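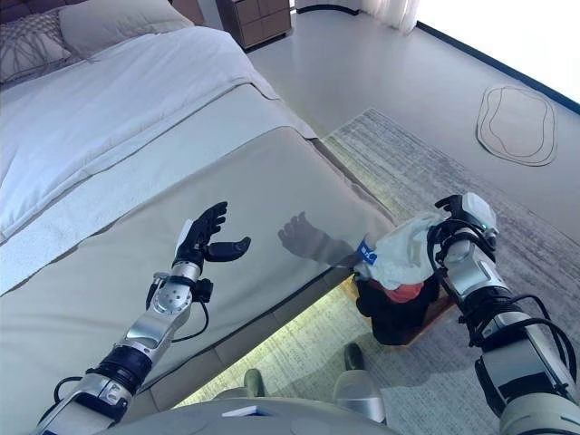

Slide 1. Linen in short-stay accommodation: what we buy, what we wash and what we throw away

Speaker: Marleny Sotelo, Accommodation Services, Dromport College
Residential Services Forum, 24 October 2023

Good morning, and thank you to the Forum for the invitation. I have been asked to speak on the management of bed linen in college and conference accommodation. I will cover the policy we adopted at Dromport, the way we arrived at it, and the parts of it that remain under review.

Colleagues should feel free to raise points of fact as I go. Please hold wider questions until the final slide. The session is timetabled for 90 minutes, including the discussion, and I intend to leave a good part of that for the room.

Slide 2. Background

Dromport has 200 bed spaces across two buildings. The older building, Khurana House, is used by students in term and by conference guests in the vacations. The newer building takes short-stay visitors throughout the year.

Until the review, the two buildings bought their linen separately. Khurana House used an outside laundry and hired its sheets. The other building owned its stock and washed it on site. Each arrangement had been sensible when it was made, and each had its own paperwork, its own storage and its own view of what a clean sheet should look like.

Pause here. Most of the audience will recognise the position, and several institutions present are known to run mixed arrangements of this kind.

The review was prompted by a shortage in February, when a conference party arrived to find that two corridors could not be made up before the evening meal. Linen was borrowed between buildings, was returned to the wrong store, and was not fully reconciled until Easter. I mention this without any criticism of the staff on duty, who handled the matter very well.

Slide 3. Scope of the review

The review looked at sheets, pillowcases, duvet covers, mattress protectors and towels. It did not look at curtains, which fall under the furnishing budget, or at kitchen textiles, which are the responsibility of Catering.

Blankets were a matter of some debate. They were included in the end, on the grounds that guests ask for them at reception and reception draws them from the linen store.

Slide 4. Purchasing

The first finding concerned specification. We held sheets in four sizes, two of which differed so little that they could only be told apart by unfolding them on a bed. Staff were losing time to this every morning. The revised specification has two sizes, single and double, both with generous depth.

On fabric, we have chosen a cotton and polyester blend for general use. Pure cotton was preferred by guests in our trial, and I want to be fair to that result. It also took longer to dry and needed ironing to reach the standard we set, and we do not have the staff hours for ironing on this scale. Pure cotton has been kept for the visiting fellows' rooms.

Our contract is with Clado, who supply both buildings under one order. Orders are placed once a term. The contract runs for three years and contains a break clause, which I would recommend to any institution moving from hire to ownership.

If asked about price: unit costs are commercially confidential. I may say that the saving came mainly from ordering fewer sizes in larger quantities.

Slide 5. How much stock to hold

The customary rule is 3 sets for each bed: one on the bed, one in the wash and one on the shelf. We tested this against our own records and found it adequate in term, when changes are weekly and spread across the week. It was not adequate during large conferences, when nearly every room turns over on the same morning.

We now hold the customary number for every bed, with a reserve kept apart from the daily stock. The reserve is signed out by a duty manager and replaced within the week. Keeping it in a separate locked cupboard has mattered more than its size. When it stood on the same shelves as the daily stock, it was used as daily stock.

Slide 6. Labelling

Every item now carries a label. We began with laundry pen, which faded, and moved to heat-sealed labels, which came away from the pillowcases in the tumble dryer. Sewn labels have proved the most reliable. They add a small charge to each item and Clado fit them before delivery.

The label gives the building, the size and the year of purchase. The year is of great value at stocktaking. Before it was introduced we had no means of knowing whether a worn sheet was old or had simply been washed too hot.

There was a request from Khurana House for colour-coded labels by size, and these are now standard. The position of the label is also standard: at the foot, on the left-hand corner as one faces the bed. New staff learn this on the first day.

Slide 7. Making up a room

The written procedure runs to a single side of paper. I will read the main points, as several colleagues have asked for them in advance.

Open the window before stripping the bed. Remove pillowcases first, then the duvet cover, then the sheets, and check each for personal belongings. Used linen goes directly into the basket or bag and is never placed on the floor of the corridor. Inspect the mattress protector at every change, and report any mark that cannot be removed with the approved cleaner.

Clean linen is brought into the room only when the used linen has left it. This was the most heavily argued point in the whole procedure. It requires an extra walk to the trolley for every room, and staff representatives asked whether the extra walk was justified. We agreed to keep the rule and to move the trolleys closer, with one now kept on every landing.

The bed is then made from the foot upwards. Valances are straightened by hand and checked from the doorway, which is the view the guest will have on arriving. 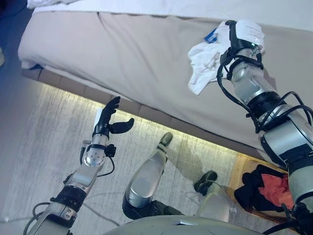
Slide 8. Lifting and bending

Bed-making is physical work, and I would ask managers present to treat it as such. The most frequent complaint recorded in our health and safety book before the review was of lower back strain among housekeeping staff. The causes were familiar: low beds, heavy mattresses, and beds pushed tightly against the wall.

Three changes were made. Beds in the newer building were moved out from the wall so that staff can reach both sides. Mattresses are no longer turned by one person working alone. Fitted sheets were brought in for the lower layer, which has reduced the need to lift corners repeatedly.

We were advised to raise the height of the beds as well. This has been done on the ground floor of Khurana House, and the remaining floors will follow when the frames are due for replacement. The older frames cannot safely take risers.

Slide 9. Washing

All linen is now washed on site, in the laundry room beneath the newer building. Two machines were replaced with larger models from Drirkon, and the drying room was fitted with new ducting at the same time.

The standard programme for sheets is 60 degrees in the existing manual, and we have not departed from it. Towels are washed separately. Duvets are sent out once a year, during the summer closure.

Term-time guests staying longer than a week may ask for a lighter schedule of changes. A card is left in the room for this purpose. Take-up has been modest among conference guests and rather better among visiting researchers, many of whom stay for a month or more.

Slide 10. Withdrawal and reuse

Sheets are inspected by eye when folded. Any item with a tear, a permanent stain or visible thinning is set aside and recorded against its year of purchase.

In the first full year 180 items were withdrawn. Those in fair condition went to a local animal shelter, which collects from us each term. Stained sheets are cut up for use as dust covers by the decorating team. The remainder goes to textile recycling.

I would advise colleagues to agree the arrangement with any charity in writing. We had a misunderstanding early on about pillows, which the shelter could not accept, and which then occupied a corridor for longer than the fire officer was content to allow.

Slide 11. Matters still open

Towels continue to go missing at a rate we cannot fully explain. We do not intend to charge guests for them, but the subject returns to the agenda every term.

The storage space in Khurana House is damp at the north end. A survey has been requested from Estates.

Lastly, we have not settled whether students should be offered linen as part of their rent. The student representatives are in favour. The costing is incomplete, and a paper is due in February.

Slide 12. Questions and discussion

Invite questions from the floor. If there are none to begin with, ask which institutions have moved from hire to ownership, and whether they kept a reserve.

Copies of the room procedure and the stock sheet are on the table by the door. Requests for electronic copies should be sent to the Accommodation Services office at Dromport.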